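Search this site
Search
July
By the Altard team

About Altard

Hello, and thank you for stopping by. Altard is a small, independent home for people who love television drama, and we have been writing and talking about it for 17 years now, which feels like a very long time when you say it out loud. We cover new series, old series, the ones that were cancelled far too early and the ones that probably should have been, and we try to do it in the way you might chat to a friend on the sofa once the credits have rolled and neither of you can quite bear to go to bed.

We began as a newsletter, sent out from a back bedroom in Pledden to a list of friends, relations and one or two former colleagues who were too polite to ask to be taken off it. The very first issue was almost entirely given over to a long and rather cross essay about the last episode of Lustivon, the space drama that several of us had followed faithfully from the beginning. Plenty of people wrote back to say we had got it completely wrong (we still don't think we had!), and those replies were so funny and so thoughtful that we printed them all in the second issue, and we have been printing readers' letters ever since.

What we do

Most of what you will find on the site is reviews. We watch every episode we write about from start to finish, and for a new series we wait until we have seen at least 3 episodes before we give an opinion on the whole thing. It does mean we are sometimes a little behind everybody else, and we have made our peace with that. A slow opening hour can be hiding something lovely, and we would be sorry to have turned anyone away from it.

We also report on casting, renewals and cancellations. When a lead actor leaves a show, or a part is handed to somebody new, there is usually a great deal of guessing in the first few hours, and we do our best to keep out of it. If we know why something has happened, we will tell you how we know. If we don't, we will say so plainly and come back to the story when there is more to tell.

Then there is the podcast, which goes out every fortnight and is supposed to last 90 minutes. It very rarely does. Each edition takes one series and wanders through it at leisure - the writing, the music, the costumes, the guest star everyone remembers and the subplot everyone would like to forget. The older editions are all still there to listen to, including the early ones, when we hadn't yet worked out where to put the microphone. 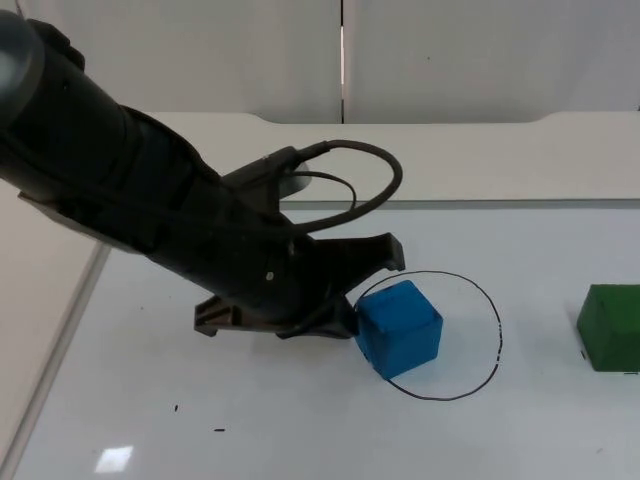
Where to find us

We left the back bedroom some time ago and now have two rooms above a shoe shop on Lindgren Street, still in Pledden, with a kettle, a great many box sets and a sofa that has seen better days. Once a month we open the larger room for a viewing evening, starting at 7.30pm, when we show a couple of episodes of something and talk about them afterwards over tea and whatever cake has turned up. Members choose the series by vote, and the arguments beforehand can be nearly as enjoyable as the evening itself.

Membership and how we pay our way

Altard has 1,000 paying members, and their subscriptions cover the rent, the website and the fees we pay to our writers. We don't take money from studios or broadcasters. We do accept preview episodes, as most reviewers do, and we say at the foot of a review when we have watched that way.

If you would like to join, the membership page has all the details, and if you would only like to read, please do so for as long as you like, as everything we publish is free. We are always pleased to get letters too, long ones especially, and we do read every one - though replies may be slow in the autumn, when all the new series seem to arrive at once.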